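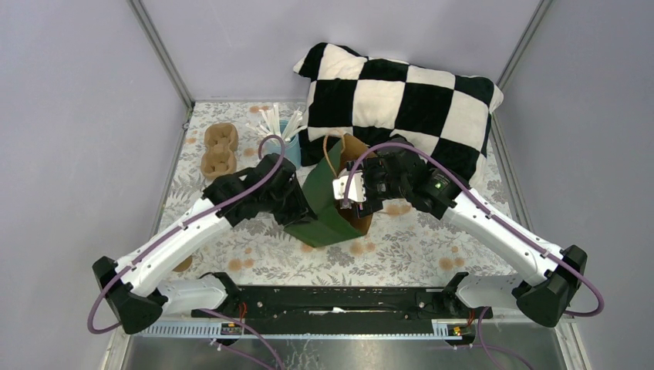
The paper gift bag is a small upright carrier made of folded and glued paper, used to hold a present in place of wrapping it. It belongs to the same family as the grocery sack and the shop carrier, but it is meant to be looked at as much as carried, and a good deal of thought goes into its color and its handles. A common style has one color on the outside and plain brown kraft on the inside, as on the dark green bag standing on the flowered tablecloth, where the tan of the paper shows at the rim and a thin handle of brown twine loops up from the opening. Dark greens and reds sell best toward the end of the year, though a green bag of this sort will do very nicely for a birthday in February too.

Construction

Most gift bags start as a single flat sheet, which is printed or dyed on one face, creased, and glued along one side seam and across the bottom. The side panels usually have a fold down the middle, called a gusset, so that the bag can lie flat in a drawer and open out into a box shape when it is wanted. Makers often turn the top edge inward to give it strength, and a strip of card may be tucked under the fold where the handles are fixed. Paper of 150 grams per square meter is a comfortable weight for a medium bag - stiff enough to stand up by itself, but still soft enough to crease cleanly.

Handles

Handles may be flat paper tape, ribbon, cotton cord or twisted paper twine. Twine is the plainest of these and goes especially well with kraft paper. It is either knotted through punched holes or glued down inside the rim. Knotted handles are easier to mend at home, and a worn one can be swapped for kitchen string without much harm to the look of the bag.

Use and reuse

In many households the gift bag leads a long life, passing from one family to the next with only the tag changed. Luminița Mocanu, whose booklet on home wrapping was put out by the small Irnia press, kept 9 bags in steady use and advised her readers to store them flat, with the handles folded inside, well away from damp. She also liked a sheet of tissue in the top, partly to hide the present and partly, as she put it, "to give the hands something to do first."

Plain paper bags can often go in with household paper once the handles are off. Bags with a plastic film, glitter or foil are harder to recycle, and local rules on them differ a great deal from town to town, so it is worth looking them up before the recycling goes out.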